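Folding (laundry)

Folding is the last stage of doing the washing, after drying and before putting away. It covers shirts, towels, sheets, baby clothes and anything else that goes in a drawer or on a shelf. Ironing is sometimes done first, sometimes skipped altogether.

Background

Before cheap wardrobes most households kept clothes flat, in chests. Hanging space was for coats and Sunday best. Linen was folded damp, pressed under a board, then aired. The town of Kernthorpe had a public wash house with 22 folding tables, rented by the half hour — the rate was painted on the wall by the door. Closed when home machines came in. The building is now a library annex.

Commercial laundries had their own rules. At Heffernan, a hotel laundry, sheets were folded by pairs of workers walking toward each other, corners matched, and new staff spent a month on pillowcases before they touched a sheet. Wage books from the firm list folders seperately from pressers, on a lower rate.

Common methods

Square fold. Sleeves in, sides in, bottom up to the collar. The shop method, often done around a card or plastic board so every shirt comes out the same width.

Strip fold. Garment is folded lengthwise into a long narrow band first, then shortened in halves or thirds. Suits T-shirts and leggings. Gives a small block that can stand on its edge in a drawer.

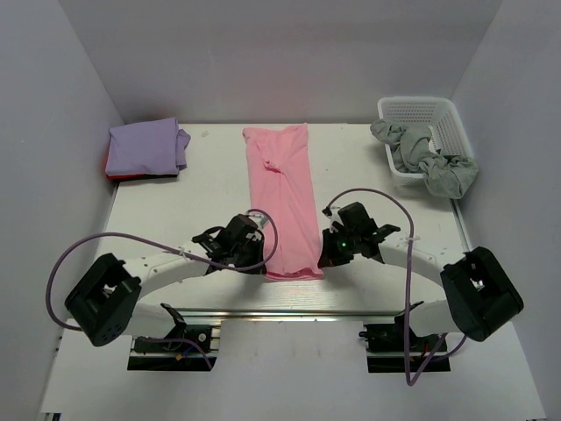 Roll. Popular with travellers and in the army. Uses less room in a bag, knits travel well this way, stiff collars don't.

Bundle. Clothes wrapped around a soft core, such as a bag of socks. Mostly for suitcases. Slow to unpack, whole thing has to come apart to get one shirt.

Fabric

Cotton jersey folds easily but creeps, so edges need smoothing by hand. Linen holds a crease for weeks. Fleece and towelling are bulky and do better with fewer folds. Silk and satin slide — tissue paper between the layers helps. Wool jumpers should be folded, never hung, as the shoulders stretch. Dark colours show a fold line more then pale ones, and may fade along it if left in the sun.
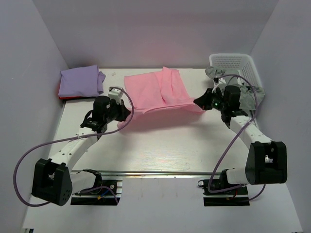 Storage

Stacks are the usual thing on open shelves. Above 30 cm or so they lean. Upright filing, with garments in rows like cards in a box, suits deep drawers and lets every item be seen at once. Cedar blocks or lavender bags for moths. Refold stored linen along new lines every few months, old creases wear through.

See also

Ironing
Clothes line
Linen cupboard
Kernthorpe wash house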